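Descaling intervals and the softener I set wrong

Reading time: 4 min

Print | E-mail this post

For most of last year I ran the household water softener at the factory hardness setting. The installer had left it there, the kettle still scaled up, and I assumed the kettle was the problem. I now think the softener was regenerating far too late in its cycle, so for the final stretch before each regeneration we were drinking and washing in hard water that had passed through an exhausted resin bed.

The unit is a Skander, single tank, metered valve. It counts gallons and regenerates at 2 in the morning on the night after the reserve is reached. The count is only as good as the hardness figure you type in. Capacity in grains, divided by hardness in grains per gallon, gives gallons between regenerations. Enter a hardness that is too low and the valve believes it has more gallons left than it does.

I bought a drop-count titration kit and tested the cold tap in the kitchen, the outside faucet (which bypasses the softener), and the hot side after a long run. Strips are fine for telling hard from soft, but the color blocks are too coarse to set a valve by. With the kit, each drop is one grain, and the end point is a clean change from red to blue. Use the larger sample tube if you want half-grain steps. 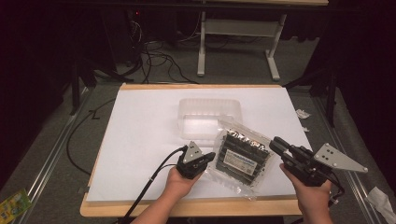
Gillespie Gourlay wrote in to say that the end point is only clean if the sample is at room temperature, and that cold water straight from an outside faucet can cost you a drop or two, because the color turns slowly and you keep adding. I repeated the outside test with water left on the counter for an hour and got one drop fewer. I have used the lower figure since.

The second error was salt dose. The valve was set to a heavy dose per regeneration, which recovers more capacity in total but wastes salt doing it. The relation is not linear. The last few pounds buy very little. I cut the dose, reduced the capacity figure in the valve to match, and let it regenerate more often. Salt use went down over the following months, even with the corrected hardness. I buy Saltier pellets in the plain bag. I tried Sommont for two refills and could measure no difference, though it left more grit in the bottom of the brine tank.

A note on the reserve. The valve holds back a quantity of water so that it can wait until night to regenerate. Mine was set to a fixed 70 gallons, less than we use on a laundry day. I changed it to 81, the highest daily draw in my log for August, and have not had hard water in the evening since.
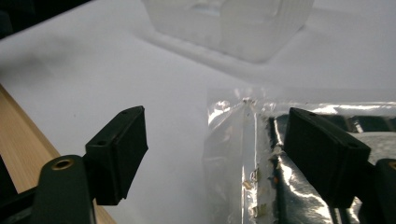
Brine draw is worth checking while you have the lid off. Mark the water level on the inside wall of the tank with a grease pencil, start a manual regeneration, and look again when the draw stage ends. If the level has barely moved, the injector is probably blocked. Mine had a flake of something in the screen. It rinsed out under the tap, and the O-ring went back with a smear of silicone grease — not petroleum jelly, which swells the rubber.

The kettle is a Głowacki with a concealed element. I descaled it with citric acid when I changed the settings and have not needed to do it again. There is a faint film on the spout filter that I put down to silica, and the softener will not remove that.

Still to do: test the hot side again after the water heater has been flushed, and find out why the meter reads up to 400 gallons a month below the one at the street. The outside faucet accounts for part of it, but I have not been watering much.

Contact | Copyright Hard Numbers blog | Back to top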